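Zukwood Perch Stool, Black: Four Months of Sitting Down

Reviewed by Agata Bortolotti
September 7, 2020

I should say up front that I didn't want a stool. I wanted a chair, with a back, and possibly arms, like a person who has paid her taxes. What I had was a tall white table from Skirno that I bought in a hurry and a gap beside it too narrow for anything with ambitions. So in May I ordered the Zukwood Perch, which is round, black on top and chrome underneath, and comes in a box that two people can carry and one person can swear at.

Assembly is six steps according to the leaflet and nine according to me. The seat bolts to a plate, the plate goes on the column, the column drops into the base, and the footrest ring slides on at some point that the leaflet keeps to itself. I put it on last. Do not put it on last. My neighbor Kam-wah Chung bought the same stool a week later and had his together before his coffee was cool enough to drink, and he has mentioned this since.

The hex key in the box is a gesture. Use your own.

Comfort, then. The padding is firm. For the first hour I admired how firm it was. By the second hour I had moved on to other feelings. After a couple of weeks it gave a little, or I did, and now I can get through a morning on it without thinking about my tailbone more than is decent. If you plan to sit for a whole workday, buy the chair you wanted in the first place. If you get up a lot, to fetch things and to look for the thing you just fetched, the Perch is fine and even pleasant.

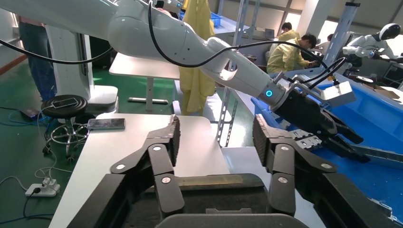
Where it really earns its keep is as a small table. I know that isn't what the Zukwood people had in mind, but a flat round seat at that height, next to a work surface that's already full, is going to collect things. Mine is mostly a charging station. A phone sits on it perfectly well and the cord hangs down to the power strip on the floor without pulling. It has also held mail, a sandwich, a box of screws and one library book that I then sat on. The cover doesn't grip much, so anything with a slick back will wander if you bump the base. You will bump the base.

The footrest ring deserves its own paragraph. It is a full circle, so your feet find it from any direction, and it's set at a height that suits me and my sister-in-law Morena, who is a good deal taller and likes nothing. It shines beautifully for one day. After that it shows every shoe that has ever been near it. I wipe mine down when company is coming, and company has learned to call ahead.

Swivel: smooth, quiet, a little too willing. The seat keeps turning after you've stopped needing it to. Height adjustment works by a lever under the seat and goes down with a dignified sigh and up only when you take your weight off, a maneuver that looks like you've just remembered something terrible.

On a hard floor the base slides more than I'd like. Zukwood includes a rubber ring for the bottom edge, and mine was a hair too big and came off in the first week. I emailed them. Somebody named Sveva Palumbo wrote back the next morning, very kindly, and sent another rubber ring, also a hair too big. I used glue. It also rolls over cords with no conscience whatsoever if you drag it, so lift it.

I did try the competition. The Prultateck version at a friend's place has a thicker cushion and a creak like a haunted staircase. The Schwerdtfeger is lovely and costs what I'd expect to pay for a stool that did the dishes.

Pros: narrow, sturdy, easy to wipe, holds a phone.
Cons: the hex key, the rubber ring, the third hour.

Would I buy it again? I'd buy the chair. But then I'd have nowhere to put my phone, so I suppose I'd end up with both. Three and a half stars, and the half is for Sveva.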